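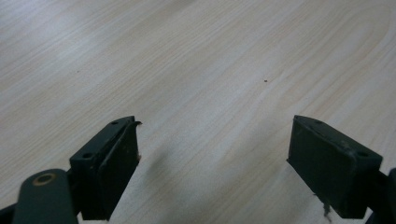
The two fingers of a hand-held gripper, open over a bare tabletop.

Stita says its software can tell a good demonstration from a bad one. The evidence is thin

A small robotics software company called Stita released a new version of its grading tool in November, and the pitch is easy to follow. People pick things up with hand-held grippers while a camera records. The recordings go to a model that is supposed to learn the same motions. A lot of the recordings are junk. Stita's tool, named Iltska, claims to find the junk before anyone pays to train on it.

The company showed the tool to customers and a few reporters at its office in Brastetton. Iltska reads each recording, estimates where the gripper was in space, guesses when the fingers closed on something, and gives the whole thing a score from zero to 200. Anything under 101 gets thrown out unless a person steps in. Why the cutoff sits at 101 was not explained. Asked about it, product lead Corrado Bortolotti said it was "where the curve bends" in internal testing. He did not show the curve.

Some of what was on display works the way you'd hope. Iltska caught a recording where the position estimate jumped sideways in the middle of a reach, and it caught another where the video and the finger-width signal had drifted out of step. Both are common faults and both are a pain to find by eye. The timeline view is quick, and the score can be broken down into its pieces, so an operator can see whether a clip lost points on tracking, timing or grasp detection. Teams that now do this with a folder of scripts will probably like it.

The trouble starts with the bigger claim. Stita's announcement says that filtering with Iltska "produces better policies." To back that up it points to one comparison: a model trained on 200 recordings the tool approved, against a model trained on 200 picked at random from the same pile. The filtered model did better. The company would not say by how much, how many trials were run, or whether the person judging the trials knew which model was which. The task was placing cups on a shelf, in the same room where the recordings were made.

A fairer test would put the tool up against something cheap. Plenty of labs already drop clips where tracking fails and keep the rest. If that simple rule gets most of the benefit, the score is a nice dashboard and not much more. Bortolotti said the comparison was "on the list."

There is also the matter of what a plain tabletop does to position tracking. Software that works out camera motion from video needs features to hold on to, and a pale surface with faint grain and little else on it doesn't offer many. Iltska marks such stretches as low confidence and takes points off. That sounds sensible until you remember that the person holding the gripper may have done the job perfectly well. A low score can mean a poor demonstration or a dull table, and the headline number mixes the two.

Worn hardware raises a similar question. Finger pads scuff and peel with use, and a lifting edge changes how the fingers look to a camera that is reading their width from the picture. Stita says Iltska recalibrates at the start of each session. It had no figures on what happens if a pad changes partway through one.

One early customer, a warehouse tooling firm named Villa, has been running the software on its own recordings since the test release. An engineer there, who asked not to be named, said the timing checks had saved real work. The overall score was another story. Her group turned off automatic rejection after it discarded a batch of slow, careful grasps on soft packaging, which were the recordings they wanted most. The tool had read the slow closing as hesitation.

Bortolotti said customers can retrain the grasp detector on their own data, and that a guide for doing so is being written. For now the setting is buried in a config file.

Stita plans to sell Iltska by the recorded hour, with discarded recordings billed at the same rate as kept ones. The company has not published prices. It said a technical report would follow, though it gave no date and would not commit to releasing the recordings used in the cup test.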